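Spyros Shehu
Thread on Serska, the "membership factory" everyone keeps forwarding me

I read the whole pitch so you don't have to. Serska wants to open shared workshops inside public libraries, with printers, a laser cutter and a person at a desk. The city gives the room. You pay 80 dollars a month.

Fine so far. I like shared workshops. I was a member of one until it shut in September and I still have the apron.

But look at where the money is supposed to come from. Members cover the rent they don't pay, and "design royalties" cover everything else. Royalties from what? Has anyone here ever bought a file for a shower hook?

Read the membership terms too. Anything you make on their machines can be listed in their store, Wernero, unless you opt out in writing. Per project. I'd call that a catch.

A wall of 2 machines is also not a factory. The starter room comes with one big printer and one small one, and the small one is the Clerkier desktop model, listed at 1599 dollars. I have watched people wait almost a whole evening for a machine like that to finish a phone stand. 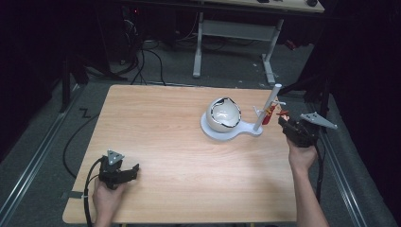
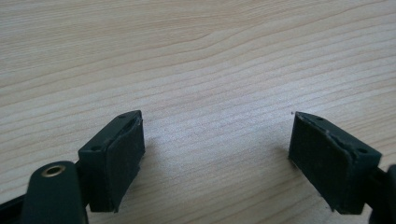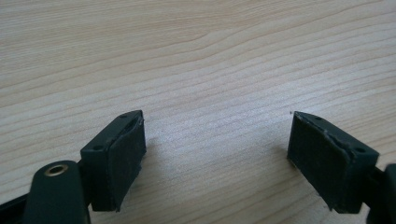
Last edited December 30, 2023

Nilmini Fakir, who ran the front desk at my old place, tells me the printers never paid for themselves there. Classes did. Soldering night was full every time. Serska's plan gives classes one line, near the back.

They also say the model was "proven" at Omerović. I went looking for numbers and found a press release and a photo of a ribbon. If there are books, show us the books. I'll happily post them.

What would change my mind: a year of real figures from one room, the opt-out turned into an opt-in, and a straight answer on who fixes the laser when it goes down.

Until then my library can keep its reading room. I'm going to the next council meeting and will post what I hear - probably a lot of slides.

Comments

tinbender: The per project opt-out is what got me. I make jigs for work, no way I'm filling out a form each time.

Marla K: A bit harsh? Ours has no workshop at all. I'd pay the 80.

Spyros Shehu: @Marla K You might get your money's worth. I just want to know if it's still open the year after you join.

oldlathe: Who does fix the laser

Recent threads
Who owns the file when you print at school?
Filament subscriptions, again
My old workshop closed and the tools went to auction
Reading the fine print on design stores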